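3.2 Matériel textile et prise en main

Le corpus de Bredby comprend 310 pièces, linge de maison et vêtements confondus. On ne traite ici que les hauts en maille grise – les plus pénibles à plier, de l'avis de tous les codeurs. Pièces du même gris clair chiné, donc peu de contraste entre devant, dos et manches : le repérage se fait surtout par les plis et par les ombres.

Protocole repris de Negri sans grand changement. Pièce déposée en vrac sur la table, puis levée, étalée, pliée. Trois essais par pièce. On code séparément la levée (le tissu quitte le plateau) et l'étalement. La levée par le bord supérieur donne une tombée assez lisible, mais les pans du bas restent froissés et se rassemblent en lobes ; difficile alors de dire ou finit le corps du vêtement et où commence une manche. Cas noté « ambigu » dans la grille Cididis, sans pénalité.

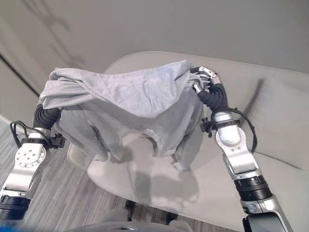
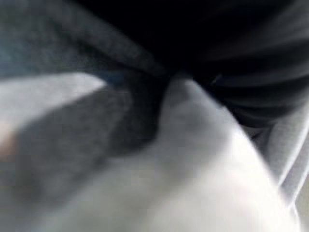

Figure 5. Haut : vêtement gris clair soulevé au-dessus de la table ovale blanche, bord supérieur tendu à droite. Bas : textile en vue très rapprochée, couches grises, noires et claires superposées.

De près, autre problème. Les couches se distinguent par la valeur et presque pas par le contour – un pli sombre peut passer pour une seconde pièce. D'où la règle retenue : aucune décision sur le nombre d'épaisseurs à partir d'une vue rapprochée seule, on revient toujours à la vue générale. Règle appliqué aussi aux 200 pièces de la série de Grondau, recodées en décembre.

Reste la texture. Les mailles grattées accrochent et gardent le pli, les cotons lisses glissent et retombent ; les deux familles sont donc analysées à part (voir 3.3). Le poids n'a pas été relevé pour toutes les pièces, à compléter. Pour les manches retournées, même codage que pour l'ambigu, avec une remarque en clair dans la dernière colonne.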